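# Chapter 7: Sorting Things Into Piles

Somewhere in your home there is a drawer. It holds dead batteries, a takeout menu from a place that closed, three keys that open nothing, and a rubber band that has turned into something else. You know exactly which drawer I mean, and you know it without thinking of it as a category. But it is one. It is the category called "everything that didn't fit the other categories," and it will follow us through this chapter like a stray dog.

Classification is the business of deciding which things go together. Libraries do it with books, grocers do it with cans, tax offices do it with you. The work looks dull from the outside, and a fair amount of it is dull from the inside too. It also decides what can be found, what gets counted, what gets paid for, and who has to stand in which line. A tomato in the wrong column can cost an importer real money. A patient in the wrong column can cost a good deal more.

Most people first meet the subject on the floor, at about the age of three, with a heap of blocks. A small child will happily put the red ones together and the blue ones together, then lose interest in color halfway through and start over by which ones taste better. Adults find this charming. The same adults will then go to work and file half their invoices by date and half by customer, and call it a system.

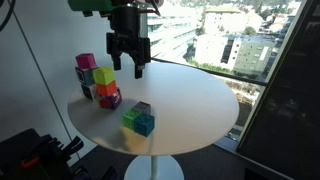

The trouble with the second half of the heap is that it raises a question the first half didn't. If you sort by color, size gets scattered. If you sort by size, color gets scattered. You can have both only by making more piles, and more piles mean more places to look, more labels to write, and more arguments over where the greenish-blue one belongs. Every scheme buys one kind of order by paying with another. Much of this chapter is about reading the price tag.

## 7.1 The Kuster hardware problem

Consider Kuster, a hardware store with one location, two aisles that matter, and 200 drawers along the back wall. For years the drawers were arranged by what the thing was: wood screws here, machine screws there, hooks by the window. Staff could find anything. Customers could find nothing, because customers did not come in wanting a machine screw. They came in wanting to fix the bathroom door.

So the store rearranged the drawers by job. Everything for hanging pictures went together, everything for doors went together, and so on around the wall. Customers were delighted for one February. Then it came out that the same small brass screw was used for pictures, doors, cabinets, and a kind of birdhouse that was popular that year. It now lived in four drawers. Three of them were usually empty, and the stock list insisted that all four were full.

The store had run into a rule we will use often: *a physical object can be in only one place, but an idea can be in as many as you like.* The wall of drawers obeys the first half of that sentence. The customer's head obeys the second. Kuster ended up putting the drawers back the way they were and hanging a printed list by the door, arranged by job, with drawer numbers. The list was two pages long and it did more good than all the carpentry.

What they had built, without using the word, was an **index**. We will get to indexes in Section 7.4, and you will be sick of them by 7.6.

## 7.2 Three words you will need

A **category** is a pile with a rule. If there is no rule, it's just a pile.

An **attribute** is something you can check about a thing in order to apply the rule: its weight, its language, its date of purchase. Good attributes are ones that two people would check and agree on. "Length in inches" is a good attribute. "Interesting" is a bad one, though I have seen it used as a heading in a county archive, where it contained a single folder.

A **residual category** is the drawer we began with. It goes by "Other," "Miscellaneous," "General," or, in one filing plan from the Nukach shipping office, "Matters." Every scheme has one, and any scheme that claims not to has simply hidden it under a better name. The residual category is worth watching. When it is small, the scheme is healthy. When Nukach finally opened theirs, it held 700 of the office's 1,000 folders, which is the sort of figure that suggests the other headings were mostly decorative.

## 7.3 Who is the scheme for?

Before you draw up a single heading, ask who will be looking, and what they will know when they start. A person who has the title of a book needs a different arrangement from one who remembers only that it was sad and had a boat in it. The Wendesent public library gets plenty of both. Its catalog serves the first reader beautifully. The second is served by whoever happens to be at the desk – and on a good day that works better than anything in this textbook.

Keep your own drawer in mind as you read on. Before starting the next section, empty it onto a table and sort the contents twice, using a different attribute each time. Write down each rule before you begin, and write down every item that made you want to change it. Bring both lists to class. You may leave the rubber band at home.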